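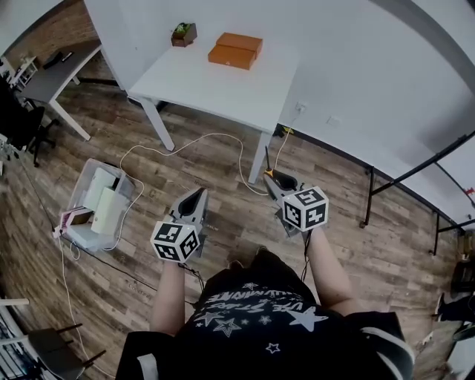
1/ My grandmother in Hanoi taught me to find the directions at night before I could read. I am now living in a small town with very dark sky, and in September I started to learn the stars again, this time in English. A black T-shirt with white stars of different sizes is already a fair lesson: on a real sky map also, the bigger dot means the brighter star, and the dot says nothing about how large the star is. It took me two weeks to understand this. I am writing down what I learned, maybe it is useful for another beginner.

2/ First thing, your eyes. They need time in the dark. I wait 15 minutes before I try to see anything faint, and I keep the phone in my pocket. One look at the screen and I must start over. A red bicycle light is fine for reading the map.

3/ I did not buy a telescope. My neighbour Deepak Solanki lent me his old binoculars and they are more than enough for me. With them the Pleiades are no longer a small grey cloud. I could draw 14 stars there on the first clear night. With only my eyes I get six, and seven when I am lucky.

4/ Please draw! Even if you draw badly, like me. I use a Lirico notebook with thick paper and a soft pencil. When I draw, I look longer, and then I notice the colour. Betelgeuse is orange. I had looked at it all my life and thought it was white.

5/ A word I had wrong for years: I said "constellation" for the Big Dipper. Uyên Chu corrected me kindly. It is an asterism, a pattern inside a bigger constellation, which is Ursa Major. In Vietnamese we also have our own names for these shapes, and I am collecting them from my aunts.

6/ About cold. In January I went out for up to 40 minutes and no more. Two pairs of socks, and a piece of old carpet to stand on. The carpet was the best idea of the whole winter. Thin gloves inside the mittens, so you can still hold the pencil.

7/ Somebody asked me which app. I use a paper star wheel from Prajapati, the bookshop near the bus station. You turn it to the date and the hour and you hold it over your head. Hold it over your head! On the table, east and west look exchanged, and I was very confused the first evening.

8/ The Moon is not your friend for faint things, but look at the Moon itself at half phase, along the line between light and dark. The mountains have long shadows there. At full Moon everything is flat and too bright.

9/ My favourite now is Leo, because the head looks like a question mark backwards and I found it without help. It is high enough after supper. Next I want to try for the Beehive, to the west of it, if the clouds go away.

10/ If you know an old star name in your family's language, please write it under this post, with the spelling. I will add it to my notebook and put your name beside it.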